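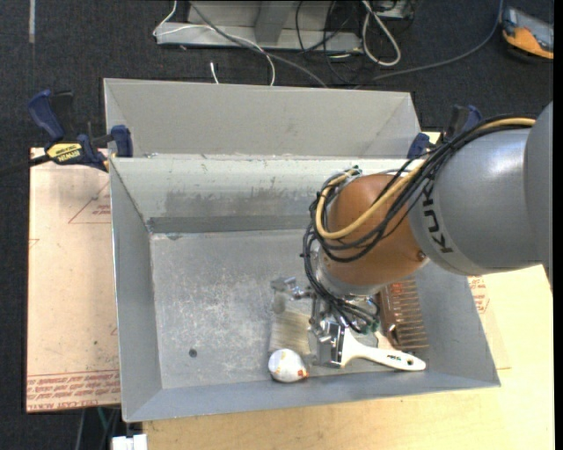 Scuffed metal bins — worth painting the inside?

Parnutstead Workshop Forum > Storage and Finishes

kodby_shed wrote:
I've got a row of grey sheet-metal bins like this one, big open things with sloping sides. Floors are scratched to bits, pale marks all over. Gretine do a brush-on metal paint and the bloke at the counter swears it'll last for years. Has anyone tried it, or is he just shifting tins?

Magdolna Kelemen wrote:
Shifting tins. You drag things in and out of a bin all day, and no brush-on paint stands up to that. I did three of mine in May and the floors are already back to bare metal.

oldrasp wrote:
Did you sand first?

Magdolna Kelemen wrote:
Yes, and degreased. I'm not daft.

Boglárka Rácz wrote:
I'd disagree a bit. The floor is a lost cause, fine, but the side walls don't take the same beating. Mine were done with a wide cream-bristled brush much like the one in the photo, two thin coats, and they still look decent. A wide brush gets you along a flat wall quickly. I wouldn't bother with a roller in those corners.

oldrasp wrote:
Decent to look at, maybe. What does it do for the bin? Scratches on a floor are only scratches. Show me rust and I'll get excited.

kodby_shed wrote:
There's a small dark round spot towards one corner of the floor. No idea if that's rust or just muck.

oldrasp wrote:
Wipe it with a rag before you spend anything.

Magdolna Kelemen wrote:
Same goes for the smudges on the far wall. Try washing-up liquid first. I'd put money on half of that coming off.

Boglárka Rácz wrote:
Half, possibly. I'd still do the walls.

kodby_shed wrote:
Right, rag first. The paint can wait — 23 quid a tin is a bit much for muck.

We use cookies to improve your visit. Accept or manage settings.

Contact us | © Parnutstead Workshop Forum | Back to top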